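Progress report to the Fothergill small projects fund
Period: second reporting period, through the end of November
Project: sorting arm, Hernon shared workshop
Grant line: Siline

Short version for whoever reads only the first paragraph: the arm moves, it is wired, and it does less than our application said it would by now. We asked for the remaining money on the assumption that sorting would be working this fall. I don't think the fund should release it on that assumption, and I've put a different request at the end.

The printed parts are finished. We used the open plans that everyone uses, changed the wrist bracket, and printed the long segments twice after the first set came out with a twist in them. The servos are the cheap ones from the original budget. I argued against them in the spring and lost, and I would argue the same way today. They hold position well enough with nothing in the gripper. With a load they sag, and the sag changes as the motors warm up, so anything we calibrate at the start of an evening is off by the end of it.

We now do all test runs at one bench, with the arm clamped to the table and a white tray as the pickup area. The test objects are odds and ends of different shapes, which is harder on the arm than the matched blocks in the online demos. 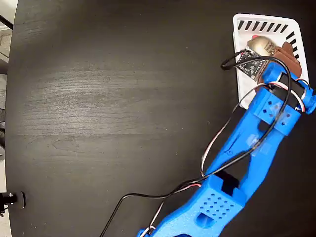 Cable routing took most of the month. The first version had the leads hanging free from the wrist, and they caught on the tray edge often enough that we stopped counting those runs as fair attempts. The leads now follow the arm, with some slack left at the joints. It's better. I would not call it solved, and I'd like to see it survive a long session before anyone writes that it is.

On results, the fund asked for a number, so we set up a plain test: 50 attempts from the same starting pose, one object per attempt, success meaning the object was lifted and set down outside the tray. We got 26. The application promised "reliable" picking, a word I should not have let through, and a little over half isn't reliable by anyone's meaning. Of the failures, 11 were the same thing: the fingers closed in the right place and the object slid out on the way up. The others were a mix of bad aim, stalls and a software timeout we haven't tracked down.

The software is in decent shape apart from that timeout. We're running Trilurach for motion control, and it does what its documentation says, which I was not expecting. The learned part, where the arm is supposed to pick up a task from recorded demonstrations, is not ready to report on. It looked very good one night and poor the next two, and I am treating the good night as luck until it repeats.

That leaves the gripper. We've been working with stepped fingers, on the theory that the ledges would hold on to edges where a flat finger slips. On thin parts with a clear edge, I think there's something to it. On round things I see no benefit at all, and there's a fair case that the steps make it worse by cutting down the contact area. 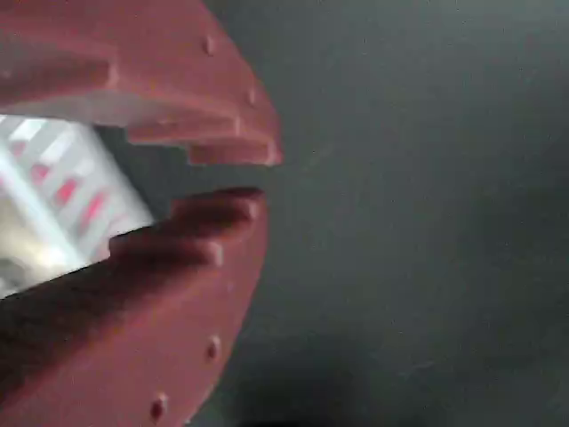

Hernon's bench group sees it differently: the slipping is a force problem and the finger shape hardly matters, so a stronger gripper servo should be tried before anybody prints another set of fingers. They also asked that the 50-attempt test be run again with the same fingers and rubber pads glued on, as that costs next to nothing.

I don't fully agree – a stronger servo adds weight at the wrist, and the sag is bad enough already – but the pad test is cheap and I've agreed to run it first.

Request: please hold the second payment, and release only enough for 2 replacement servos and a sheet of rubber. If the pads and the servos don't move the number, I'd sooner report that and close the line than keep printing fingers through the winter.

Spending to date is within budget. Receipts are in the shared folder.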